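Good practice for hand-held grippers in real homes
Speaker notes, Hiltcombe session, Sunday, 14 minutes plus questions

Slide 1. Greet the room. Say that I speak only for the Flanitz group and that our rules are still a draft. Speak slowly.

Slide 2. Why we need written rules. Before the Atix project each operator had own habits. One person tidied the table first, another did not. When we compared the recordings, we could not say which differences came from the task and which came from the person. Pause.

Slide 3. Rule one: the home stays as it is. We do not remove objects from the background. Rule two: the task objects must be written in the log before the first recording.
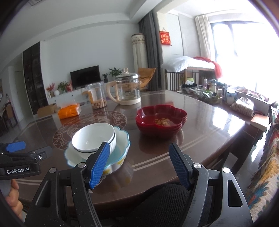
Slide 4: Stacked bowls and red trays on a polished dining table, gripper open.

Ask the audience what they would write in the log. Most people will name the bowls and the trays. Our rule asks also for the surface, so "glossy table" must be there, and for glass things near the work, like the kettle.

Slide 5. Rule three: check the finger pads every 15 recordings. Rule four: after 22 recordings the operator takes a break, also when he feels fine. Quansah uses the same limit, we took it from them.

Slide 6. Open points. Who may delete a recording? Must the family sign again if we return in December? I have no good answer yet, please ask the room.

If time is short, skip slide 5 and go to questions.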